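Teaching two arms to tidy a chair

Last updated: February

Placing a cushion on a chair is a task most people complete without thought. For a robot with two arms, it requires a long series of decisions about where to hold, how firmly to hold, and when to let go. The household handling study at the Plendby Centre for Applied Robotics has spent much of its current term on tasks of this kind. Raimonds Jõgi, who leads the study, and Keith Staniforth, its methods adviser, met with the Centre's communications office to discuss how the work is carried out and what it has shown to date.

Soft goods as a research problem

Dr. Jõgi came to the study from work on rigid parts, where the shape of an object can be measured once and relied upon afterwards. He described the move to soft furnishings as a change in what a researcher is able to assume.

"With a metal bracket, the part I pick up is the same part I put down," he said. "A cushion folds where you pinch it. It sags in the middle. By the time both hands are on it, the shape you planned for has gone, and the plan has to allow for that."

The study deals with cushions, throws, towels and folded clothing. Each is handled in an ordinary furnished setting, with other household items left where they are. Mr. Staniforth, who designed the trial protocol, said the choice was made early and was debated at length.

"There was a case for a plain backdrop and a single object," he said. "You get cleaner numbers. But the question we were funded to answer is about homes, and a home has a table nearby, boxes under the furniture and cables on the floor. We decided to accept the extra difficulty from the first day."

The method

The system learns from demonstration. An operator guides both arms through a task while the cameras and joint sensors record. The recordings are then used to train a control policy, which the Centre has named Hasanel. The policy receives the current camera views and the positions of the joints, and it produces the next short stretch of motion for both arms together.

The present collection holds 2000 demonstrations across all tasks. Dr. Jõgi said that the size of the collection had been less important than the way it was divided.

"Our first set was made up of very good demonstrations by very practised operators," he said. "Everything was smooth. The policy learned from that set could do the task well if it started well, and it had no idea what to do if a corner slipped. It had never seen a corner slip."

The team's response was a procedure known within the Centre as the Trandau protocol. Under it, a share of demonstrations begins from an awkward state: a cushion lying at an angle, a grip placed too near the edge, or one arm already clear of the object. The operator is asked to recover and finish the task. These recordings are marked separately, so that their effect can be measured.

Two hands, then one

The cushion task is regarded by both researchers as the most useful in the set. It calls for the arms to act as a pair and also to act separately, and the change from one to the other is where most failures have occurred.

"People ask why we don't use one arm throughout," Mr. Staniforth said. "For a small cushion you could. With two, you can keep it level over the seat and choose how it goes in. The price is that both hands must agree on what comes next."

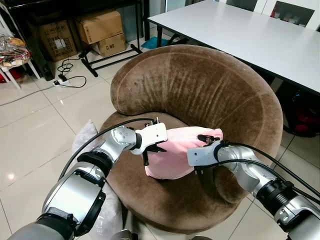
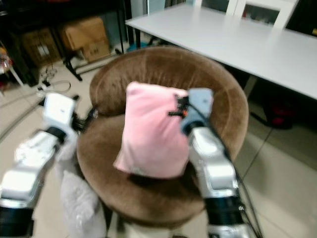
The cushion in the brown tub chair, held by both grippers in the first view and by the right gripper alone in the second.

What the trials have shown

In the most recent round of cushion trials, the policy trained with recovery demonstrations completed the task in 92 per cent of attempts. An attempt is counted as complete when the cushion is upright on the seat, resting against the back of the chair, with both grippers clear of the fabric. The earlier policy, trained on smooth demonstrations alone, was tested under the same rules and did less well, particularly when the starting position was changed.

Dr. Jõgi was careful about how far the result should be taken.

"It is one family of tasks, in one type of setting," he said. "I would be comfortable saying that recovery data helps with soft objects when there is a handover between arms. I would not be comfortable saying more than that until we have moved the equipment and tried again."

The remaining failures fall mainly into two kinds. In the first, one gripper opens while the other has too little fabric in its fingers, and the cushion tips forward. In the second, a gripper catches the cover as it withdraws and pulls the cushion out of place. Mr. Staniforth said the second kind had taken the team longer to understand.

"On the video, the release looked fine," he said. "The fingers opened and the arm moved off. It was only when we compared the joint readings with the video that we saw the arm was leaving a fraction early, before the fingers were fully open. Our operators were doing it too. They were getting away with it, and the policy was copying them."

Operators are now instructed to pause briefly after each release. The change added a small amount of time to each recording, and Mr. Staniforth considers the cost worthwhile.

Scoring and review

Every trial is scored from video by a reviewer who does not know which policy was in use. Disagreements are settled by a second reviewer. The scoring sheets were adapted from those of an earlier Centre project, Phùng, which studied the handling of bed linen in care settings.

Mr. Staniforth said that separate scoring had changed the tone of the team's meetings. "When you have spent a month on a method, you want to see it work," he said. "You will look at a cushion leaning over at a bad angle and call it upright. I have done it myself."

The scoring sheets also ask for a short written note on any attempt judged incomplete. Dr. Jõgi reads all of these notes before a new round of collection is planned, and said that several of the awkward starting positions now in use were drawn directly from them.

Next steps

The team will extend the cushion task to seats of different shapes, including straight-backed chairs and a two-seat sofa. A curved back gives the cushion some support from the sides, and Dr. Jõgi expects flatter seats to be harder. Work on throws and blankets will continue alongside, under the same protocol.

The Centre intends to release the scoring sheets and the written instructions for operators once the next round has been reviewed. A decision on releasing the recordings themselves has not been made. Mr. Staniforth said that he would favour it, provided that the recovery demonstrations remain clearly marked, so that other groups can test their value with and without them.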